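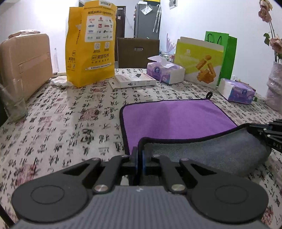
2 min read

Killum hand grippers: your questions

What do I get in the kit?
Two grippers, a left and a right, plus a charger and a pouch of spare finger pads. I pack them all myself, so shout if anything's missing!

Can I use them on towels and clothes?
Yes, and I'd start there. A microfibre towel is lovely to practise on: pinch the edge, lift it, fold it over (mine's purple with a grey underside, so I can tell which way up I've got it). Thin silky stuff is harder.

Do I need a special table?
No. I use mine on an ordinary one with a printed cloth on it and all my usual bits at the back.

How long does the battery last?
I get some 51 minutes from a full charge. The older Skono ones gave me 30, so I'm pretty happy with that.

How heavy can I go?
Stay under 200 grams per hand for now. The Moulin arms (out in March, fingers crossed) will take more.

Do they work with Prondden software?
They do, from version 8 onwards. Older versions will only see one hand at a time.

Can I buy just one?
Sure, drop me a line and tell me left or right.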